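Speaker notes: Undergraduate manipulation project, Tuesday session, 3 pm
Speaker: Vandana Kaushik

Start with the task. The student group was given one arm and one bench, and asked for a controller that approaches a flat surface and stops before contact. Hwa-young Min wrote the approach code. Arnaldo Louro handled calibration.

Log size: 1837 approaches, of which 449 were discarded for bad timestamps. Say this early. Someone will ask.

Explain the choice of wrist view. An overhead view loses the fingertip in the last few centimetres, where the error matters most. The cost is that the hand fills much of the picture, so the usable area is small. Pause on the next three.

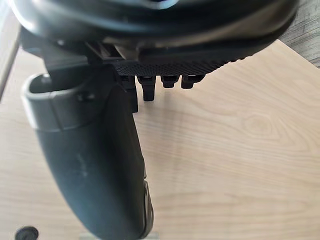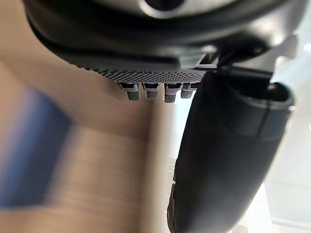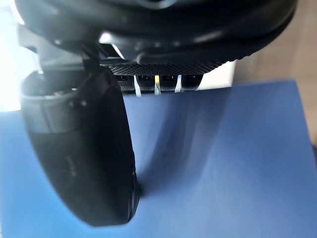 Wrist views from the Zilier bench. Light wood in the first, blue surface under the finger in the third.

Point out the blur in the second view. The edge detector was tuned on sharp pictures and needs a separate threshold for these. Ah-rin Ko has the plot (backup slide 3).

Third view: mention the shadow. The first version of the code used shadow position as a distance cue. It was dropped when the lighting changed between sessions.

Then results. Stopping error by surface, table only, do not read out the rows. More than 400 runs per surface type. Blue is worse than wood and we do not yet know why.

Close with the September plan: repeat on the Clarkona rig, same code, new calibration. Questions to I-seul Shim on hardware.

Related talks
Timestamp faults in student logs
Calibrating the Clarkona rig
Brenano club: line follower notes
Leclerc workshop, slides and handout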